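Stellow Robotics Open Day: Frequently Asked Questions

When is the open day?
It takes place in January, from 2 PM to 6 PM. Doors close to new arrivals at 5:30 PM.

Where do I go?
Enter through the Udov Building and follow the signs to the Chaimongkol Room. The elevator is to the left of the front desk.

Do I need a ticket?
Entry is free, but the hands-on sessions have 24 places each. Sign up at the front desk when you arrive. We can't hold places by phone.

What will I see?
Tabletop handling with soft-fingered grippers. The fingers are ribbed and bend around whatever they close on. The objects are everyday things and toys. Iraklis Pappas gives a short talk at the start of each session and takes questions while the arms are running.

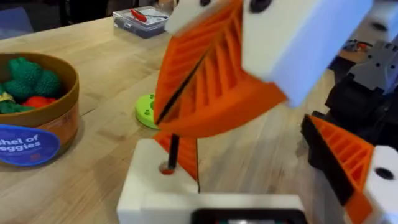
Orange ribbed fingers on white mounts, with the basket of toy vegetables at left.

Can I drive an arm myself?
Yes, in the hands-on sessions. Each visitor gets two turns. Staff will show you the controls first and will stay next to you.

Is it suitable for children?
Children aged eight and over can take a turn. Younger children are welcome to watch from behind the line with an adult.

Can I touch the grippers?
Only the loose fingers on the Moton table by the door. Please keep your hands off the work tables, even when an arm is standing still.

Will there be food?
There is a coffee counter on the ground floor. No food or drinks in the demonstration room.

Can I take pictures?
Yes, without flash. Please ask before photographing other visitors.

Where can I park?
Use the lot behind the building. The gate code for visitors is 3487, and the gate locks at 7 PM.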